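Do wrapped candies go stale?
Posted 6th March in Pantry & Storage

Dolora
I bought a bulk bag in January and more than half is left. The wrappers are sealed. Do I keep them in the fridge or the cupboard?

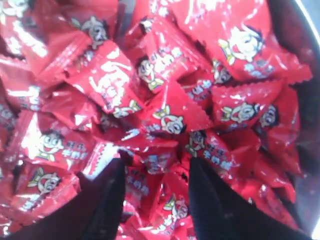
Hirvonen
Cupboard. The fridge makes hard candy sticky once it comes back out – mine went that way.

Flotum
Depends on the candy. Chewy ones dry out first.

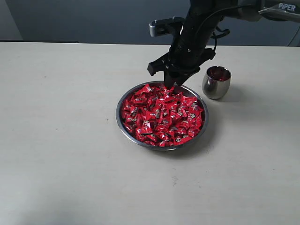 Storage matters more than the date on the bag. Heat and damp get through cheap wrappers over time. A steel bowl is fine for a few days on the table, but keep the rest in a jar with a tight lid.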